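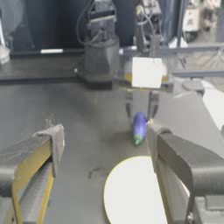
Clommont社 見学報告:双腕評価キット「Dekier」

1. 見学の経緯
9月、Clommont社の開発棟で双腕評価キットDekierの実機を見学した。当部では小物の移載と皿盛りの自動化について外部キットの導入を検討しており、Dekierは候補の一つである。国内の窓口はTornetti、先方の説明者は応用技術担当のSeul-gi Cha氏であった。説明は英語、資料は英語版のみで、日本語の取扱説明書は未整備とのことである。
見学は午後1時に開始した。内訳は座学、実機の確認、データ収集サービスの説明、質疑の順である。当方からは筆者のほか、設備保全と生産技術の担当者が出席した。

2. キットの構成
Dekierはアーム2台、各アームのグリッパ、手先カメラ、制御PC、操作用のソフトウェアからなる。ソフトウェアの名称はShinで、遠隔操作、軌道の記録、記録データの再生、学習済み方策の実行までを同じ画面から呼び出す。アーム単体での販売はなく、Shinのライセンスとの組み合わせが前提となる。
グリッパは平行に近い二本指の形式である。見学した個体では指の本体が濃い灰色で、内面に沿って黄みがかった帯が入り、指先には灰色系のテープが巻かれていた。テープは擦れており、片側は端がほつれている。標準の指先部品は消耗品扱いで、交換周期の規定はない。使用条件によって差が大きいため周期は示していない、というのがCha氏の回答であった。保全担当からは、周期がないのであれば摩耗の判定基準がほしいとの要望を出し、先方の持ち帰りとなった。
天板は濃い灰色の平らなもので、表面に薄い擦れがある。天板はキットに含まれず、顧客側で用意する。必要な剛性の数値は据付要領書に記載があるが、当日配布の抜粋版では該当ページが省かれていた。全文版の送付を依頼済みである。

3. 対象作業
実機での対象物は玩具のナスと丸い白皿であった。ナスは青紫色の本体に緑のへたが付いたもので、表面に光沢がある。皿は縁に黄みのある細い線が入った平凡な形のもの。食品の代替として、この種の玩具を使うのが同社の評価手順の標準となっている。
作業の定義は、天板上の対象物を片腕でつかみ、皿の上に置くところまでである。Shinの作業登録画面では「把持」「移動」「解放」を区間として切り、区間ごとに開始条件と終了条件を設定する。条件にはグリッパの開度、モータ電流、手先の位置が使える。画像による条件は試験的な機能で、標準のライセンスには入っていない。
双腕である必然性については、当方から質問した。ナスを皿に移すだけであれば片腕で足りる。Cha氏の説明では、皿を押さえる、対象物の向きを変えて持ち替える、対象物を受け渡す、といった手順を後から同じ環境に追加できる点が双腕構成の理由であるという。当部の用途では、トレー端部での持ち替えが該当する。
対象物の初期姿勢は、横倒し、斜め、へたを手前にした向きなどを作業者が手で変える。自動で並べ直す装置はない。試行の間に人手が入るため、夜間の無人収集は現状では成立しない。

4. 手先カメラの見え方
評価項目のうち、当部が最も重視していたのは手先カメラである。
手先カメラの映像には自身の指が大きく入る。指を開いた状態では中央の視界が確保され、天板、対象物、相手側のグリッパまで一画面に収まっていた。奥側のグリッパは指を下に向けており、その前面には白い四角いブロックが付いている。このブロックは映像上でやや白飛び気味であった。露出を自動にした場合、白い部品が視野に入る割合によって天板側の明るさが変わることが考えられる。当部の皿とトレーはいずれも白であり、同じ影響を受ける可能性がある。
露出の固定は可能で、Shinの設定ファイルに値を直接書く。画面からの変更は次の版で対応予定と説明された。設定ファイルの書式は簡素で、当方の担当者でも編集できる範囲である。ただし、誤った値を入れた場合の警告は出ない。
皿が手前に来る配置では、皿の手前側が視野から外れ、指とも一部重なる。皿の上の置き位置を手先カメラだけで決めるのは難しい。俯瞰カメラの追加はオプションで、固定用の支柱は別売である。見積りには俯瞰カメラを含めるよう、Tornettiに依頼した。
背景の扱いについても記しておく。見学区画では左奥に黒い幕が下がり、右奥には機器や配線が映り込む。学習時と運用時で背景が異なる場合の影響を尋ねたところ、社内の試験結果はあるが公開していないとの回答であった。当部の設置予定場所は通路に面しており、人や台車が背後を通る。この条件での確認は、導入前に自前で行う必要がある。

5. データ収集サービス
Dekierには、顧客の対象物を預かってClommont社内で遠隔操作データを収集するサービスがある。キットを購入せず、サービスのみを契約することもできる。
同社がこれまでに玩具の野菜類で収集した記録は1402件以上で、キット購入者には全件が提供される。形式は映像、関節角、グリッパ開度、区間ラベルを時刻で揃えたものである。当日、一部の再生を確認した。映像と関節角のずれは目視では分からなかったが、同期精度の仕様値は資料に記載がない。
受託の最小単位は1作業につき63件である。先方はこれを「一巡分」と呼んでおり、対象物の初期位置と向きの組み合わせをひととおり含む。それ以上の件数は同じ単位で追加する。一巡分の収集にかかった時間の例として、119分という実績が示された。操作者は習熟者で、段取り替えと中断の時間を含まない。当部の対象物では把持のやり直しが増えると予想され、この値をそのまま工数の見積りに使うことはできない。
失敗した試行の扱いは契約時に選択する。除外する、印を付けて残す、のいずれかである。筆者は残す方を推す。失敗の記録は後から除けるが、捨てたものは戻らない。
預けた対象物は収集後に返却される。生の食品は受け付けていない。冷凍品も不可で、代替品での収集となる。代替品と実物では表面の滑りと変形が異なるため、受託データだけで実物の把持まで持っていけるかどうかは判断できなかった。

6. 配線と保全
手先まわりの配線は外装の外を通る部分がある。奥側のグリッパでも、白いブロックの上方にケーブルと暗色の外装部が見える。台座側の上部でもケーブルが輪を描いて垂れている。可動範囲の端で引っ掛かる恐れがないか、保全担当が質問した。Cha氏によれば、可動範囲はShin側で制限しており、制限の解除には管理者権限が要る。
保全担当の所見は次のとおり。
・ケーブルの固定方法が据付要領書に図示されていない場合、当部で固定箇所を定めて写真を残すこと。
・指先の清掃手順がない。食品工程での使用を視野に入れるなら、使用可能な洗浄剤の一覧が必要である。
・防水、防塵の等級は未取得。水を使う区画への設置は対象外とする。
・予備のグリッパを持つか、故障時に送付修理とするかで年間費用が変わる。両方の見積りを取ること。
修理はTornettiが受け付け、実作業はClommontで行う。代替機の貸出しは保守契約に含まれるが、在庫がある場合に限るとの但し書きがある。在庫数は開示されなかった。

7. 安全
見学区画では実機の周囲に柵はなく、床の表示線の外から見る形であった。運転中に表示線の内側へ入る場合は、操作者が非常停止スイッチを手に持つ運用である。当部で同じ運用を採るには、安全衛生の審査を別に通す必要がある。
双腕同士の干渉については、Shinが簡易な形状モデルで事前に判定し、接近時に減速する。指先に巻いたテープや後付け部品は形状モデルに含まれない。後付け部品の寸法を登録する欄はあるが、片腕ずつの入力となる。
停電復帰後は自動で動作を再開しない。復帰手順の実演を希望したが、時間の都合で資料による説明にとどまった。

8. 質疑(抜粋)
制御PCを当部の標準機に置き換えられるか。
→不可。指定機のみ動作保証の対象。OSの更新も同社の案内があるまで行わない。

Shinは外部のネットワークに接続せずに使えるか。
→使える。ライセンスの更新時のみファイルの受け渡しが必要で、USBメモリでよい。

収集データの所有権はどちらにあるか。
→顧客の対象物で収集した分は顧客に帰属する。Clommontが社内の学習に使用する場合は別途の同意書による。同意の有無で受託価格は変わらない。

グリッパを他社製に交換できるか。
→取付面の図面は開示する。交換後は把持の終了条件を再設定する必要があり、提供済みの記録は参考扱いとなる。

試用機の貸出しはあるか。
→ある。期間はTornettiと調整する。天板と俯瞰カメラの支柱は含まれない。

9. 当部としての評価(暫定)
作業区間の切り方とデータの揃え方は整っており、当部が自作した場合にかかる手間を考えると、Shinの部分に費用を払う理由はある。一方、ハードウェアは研究用の仕上げに近く、配線、清掃、指先の摩耗管理は使う側の負担になる。ライン脇に常設する機器としては扱わず、評価室に置いて工法を検討するための機器と位置付けるのが妥当と考える。
受託収集は、キットの貸出しと並行して一巡分だけ発注する案を推す。対象物はトレー用の小袋とし、失敗試行は印を付けて残す。露出は固定とし、白皿と白トレーの両方を条件に加える。背景は幕ありと幕なしで分けて収集できるか、先方に確認中である。

10. 未決事項
・据付要領書の全文版の入手(Tornettiに依頼済み)
・指先の摩耗判定基準(Clommont回答待ち)
・映像と関節角の同期精度の仕様値(同上)
・俯瞰カメラを含む見積り
・保守契約の代替機条件の書面化
・評価室の天板の剛性測定。測定は生産技術で担当し、結果は据付要領書の値と照合する。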